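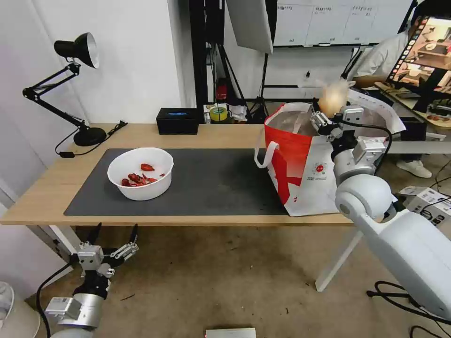

Ollmont selecciona participantes para un estudio de consumo doméstico de alimentos en Clellmont. Se requieren 196 hogares que registren durante 24 días las compras, las raciones y los restos de cada comida. Los ingredientes troceados se anotan aparte, en un cuenco blanco como el que está sobre la mesa, antes de incorporarlos al plato. El registro se efectúa en la aplicación Jamura - disponible solo en español.

Requisitos: ser mayor de edad, residir en Clellmont y cocinar en casa a diario. Quedan excluidos los hogares que participaron en el estudio Swati de abril.
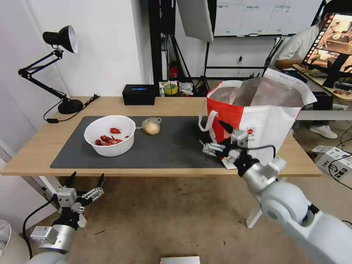
Bolsa de compra con forro interior reflectante y cuenco sobre la mesa.

Compensación: 100 euros por hogar, abonados tras la entrega del registro completo. Plazo de inscripción: hasta el 1 de noviembre de 2022. Referencia: 582.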